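August, 7:40 a.m. Sourdough starter trials, Kulora rye vs. Navotero white

Both jars fed last night at equal weights, 50 g starter, 50 g flour, 50 g water. Kulora doubled before I'd finished the dishes and was climbing the lid by bedtime. Navotero rose by a finger's width and then appeared to reconsider its career.

Kitchen thermometer says 19 C, the same as it has said since the battery got low. Must replace before I publish any grand theory of temperature.

Mixed the Kulora dough at 6:30. 1,000 g flour, 200 g levain, salt when I remembered it (twenty minutes late, kneaded in with some bad language). Dough is slack. My notes from the previous batch say "less water!!" and I see I followed them by adding the same amount of water.
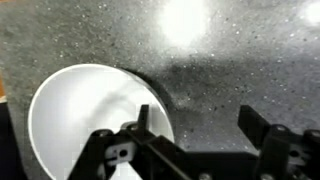
White bowl on the granite.

Nicanor Alvarado read the last entry and wants it noted that he warned me about the Yatsenko flour. He did. He also warned me about the Gostov flour, the oven, and bread generally, so his hit rate needs an asterisk.

11:15. Three folds done. First one was soup. By the third it held a shape for long enough that I could turn around and admire it, then it spread again. Smell is good, yogurt with a bit of green apple.
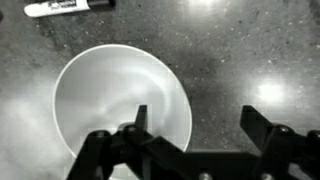 Navotero finally showing bubbles at noon. Fed it again at half the volume and moved it next to the water heater. If it sulks through tonight it goes into pancakes.

To do: battery. Label the jars on the glass, because I swapped the lids once already and spent a morning praising the wrong starter. Ask Nicanor for his proofing basket back, the one he says is his.

Dough into the fridge at 2. Bake tomorrow, early, before it gets hot in here.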